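Curnano Test Tube Rack, White, Two-Row

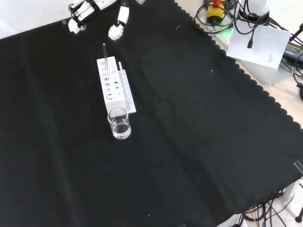
Curnano rack on a black cloth with a glass rod and a beaker. Glassware sold separately.

Item no. 858
In stock at Bunnag Lab Supply

The Curnano is a white plastic rack for schools and small teaching labs. The raised top plate has two lengthwise rows of round holes, and a lower ledge runs along one side. It stands on a bench without clamps and can be carried in one hand when empty.

Glass stirring rods can also be parked in the holes between steps. Very thin rods will lean a little.

Wash by hand in warm water with mild detergent and let it air dry. Do not autoclave. Keep away from burners and hot plates. Acetone will dull the surface.

The rack ships flat side down in a plain carton. Cartons opened in shipping should be reported before the rack is used. Orders placed after December 16, 2023 ship from our Tunditau warehouse. For school orders and quotes, ask for Kanokwan Wongsuwan and give the item number.

Returns are accepted unused, in the original carton.

Related items
Zendari glass stirring rod, item no. 138
Zendari low form beaker, item no. 700
Curnano tube brush, item no. 901

Contact us | © 2023 Bunnag Lab Supply | Back to top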